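4. Fixed and Free Tableware in Shared Households

4.1 The question of "own" dishes

In the previous section we described how the households in Taltport and Craddock divide the work of cooking and washing. In the present section we turn to a smaller matter, which the participants themselves mentioned more often than we had expected. In many of the households the everyday plates and bowls do not belong to the table in general. They are attached to persons. A child has the green bowl, a grandmother has the deep plate with the chip, and when a guest takes one of them by mistake, somebody at the table will notice.

We call a dish "fixed" when at least two members of the household, asked separately, gave the name of the same person as its usual user. All other dishes we call "free". The definition is a narrow one. It leaves out dishes which only one member considers as his or her own, and we will return to these cases at the end of the section.

The literature on family meals has paid more attention to seats than to dishes. It is well known that people who eat together every day tend to sit in the same place. A seat, however, can be used by only one person at one time, so the need to divide the seats is present at every meal. With bowls the need is weaker. Most kitchens in our study had more bowls than people, and in a purely practical sense any bowl would serve. If the members still keep to one bowl each, the reason must be looked for in some other place than in shortage.

4.2 Material

The diaries were kept by 33 households during June. Each household was asked to write for 30 days, in its own words, what was eaten in the evening, who was present, and which dishes were used. Spelling and style were left free. Four households stopped before the end, and their diaries are used here only for quotation. The interviews were done afterwards by Rawan Farah and Khalil Chamoun, in most cases at the kitchen table.

The diaries are not of equal quality. Some are very short ("soup, all of us, the usual bowls"), and exactly this word "usual" has caused us difficulty. At first we coded it as evidence for fixed dishes. Later we saw that several writers used it for the everyday set as opposed to the good set in the cupboard, with no idea of persons in it. All these entries were then read again together with the interview of the same household, and where the interview did not help they were put aside.

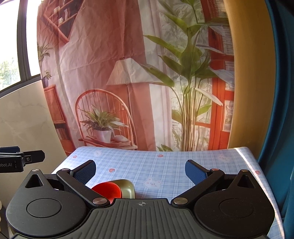 Catherine Morrison objected, on reading an early version of this section, that a diary will always make habits look stronger than they are, for the simple reason that a person who has once written "my bowl" on the first evening will be a little ashamed to write something different on the second. She proposed that we should give more weight to the interviews, and in particular to the stories about mistakes.

We have followed this proposal in part. The stories about mistakes are indeed the richest material. In one household in Craddock, a son who came home after a long time away took the bowl which his younger sister had used in his absence. It had been his before. Both of them considered that they were in the right, and the mother, who told the story, had solved the matter by putting the bowl on the top shelf, where it still was at the time of our interview. In another household the father said that he had no dish of his own and did not care. His wife then took a plate from the rack and asked him whose it was. He answered "mine" before he had time to think.

Such episodes cannot be counted in a useful way, but they show that the attachment is known to all members and that it can be broken. A habit which is only statistical would not produce an argument.

4.3 Color as a means of division

How does a dish become fixed? In the households with plain white sets we found few fixed dishes, and those we found were marked by damage or by size. In the households with colored plastic dishes the fixed dish was common, above all where there were children. The color makes it possible to speak about the dish. A child can ask for "the green one", but it is hard to ask for one white bowl among others.

It would be too simple to say that one color means one person. Colored plastic dishes are often bought in mixed packs, pieces are lost, and new ones are added from another shop. After some years the set on the table has several pieces in one color and few in another, and the shapes do not match. Manouchehr Asadi has suggested the term "worn set" for this state, and we adopt it here. In a worn set, color and shape work together. Round and square dishes can have different uses, and inside each shape the color may then separate the persons, or it may not.

Figure 4 gives an impression of a mixed group of dishes of this general type, with round and square pieces in three colors. 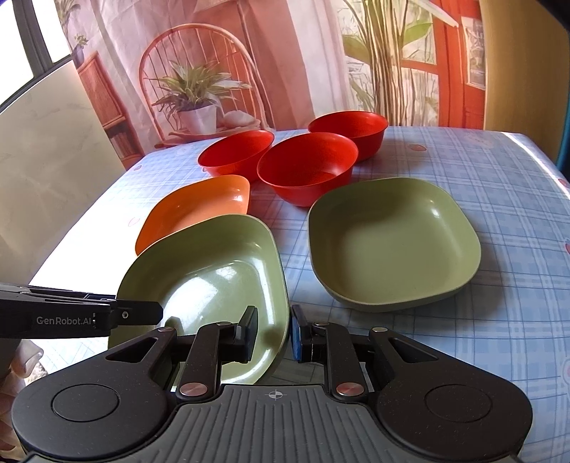 Reading time for this section: 4 min

Figure 4. Red bowls with square dishes in orange and green on a plaid tablecloth.

When there are several bowls of the same color and the same form, as with red in the figure, a fixed relation between one bowl and one person is difficult to keep. In our interviews the members of such households mostly said that the repeated color was "for everybody", and that the color with a single piece was the one with an owner. A girl in Taltport explained that the orange dish was hers and that the red ones were "for people". We find this a very exact description. The repeated color forms the free part of the set, and the single color stands out from it and is open to be claimed.

There are exceptions. In two households the single piece was avoided by all the children, who wanted to have the same as the others. Here the odd dish was used for bread or for olives, and it became fixed to a food instead of a person. Nadine Haddad, who coded these two diaries, argues that this should be treated as a form of fixed tableware too. In the present study we have kept to our first definition, but we agree that the line between the two cases is thin.

4.4 The table covering

A further point came from the participants and was not part of our plan. Several of them said that the rule about dishes was in force only when the everyday cloth was on the table. When the good cloth was put on, the good plates came with it, and on these plates nobody had any claim. One woman called the change of cloth "taking the names away". She changed it on holidays and also, as she told us with some pleasure, on evenings when the children had been fighting over the dishes.

We asked about this in the later interviews, but it was too late to ask it in the earlier ones, and therefore we can give no figure. It seems that the everyday cloth, often a checked one that is easy to wash, is understood as a part of the same arrangement as the everyday dishes. Households which ate without any cloth did not report a comparable sign. Some of them marked the special meal by eating in a different room.

4.5 Limits of the observation

The collected interviews run to 200 pages of transcript, and only a small part of them concerns tableware. The participants were not chosen with this topic in view. Families with small children are strongly represented, and persons living alone are absent by design, although it would be of interest to know whether a person who eats alone also keeps to one bowl when a whole shelf is available.

As mentioned above, our definition leaves out the dish which is claimed by one member and recognized by no other. We met this case mainly among older participants. A grandmother in Craddock always took the same small bowl, and she told Khalil Chamoun that everyone knew it was hers. Her daughter and her grandchildren did not know it. They had never taken the bowl only for the reason that it was too small for them. Whether it should be called fixed depends on whether one asks about the rule or about the result, and the diaries, where the bowl appears every evening beside her name, do not allow us to decide.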